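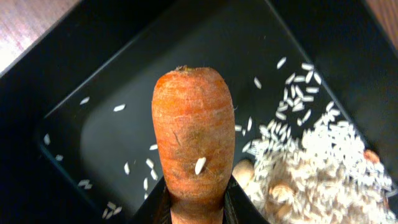

One carrot, a heap of rice.

4 March 2023

Spent the whole morning reading about the Hascombe split when I should have been doing the shopping. Flestetia has apparently moved out for good and the magazine is calling it "the breakup of the year" – in March! Half of it comes from "a source close to the couple", and I've read enough of these to know that could be the postman. They only got married in August, and I cried at the photos, so I'm taking it rather personally.

I put my thoughts in the group chat and it went on until lunch (100 messages, my poor phone).

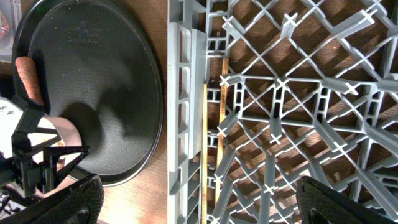 Ghada reckons the whole thing is made up to sell the new album, and that they'll be holding hands at an awards do by summer. Samer agreed with her, which he never does. I'm still not having it, because why would she delete every wedding picture? Anyway, Ghada and I have a cake riding on it. Must ring Imad back before bed.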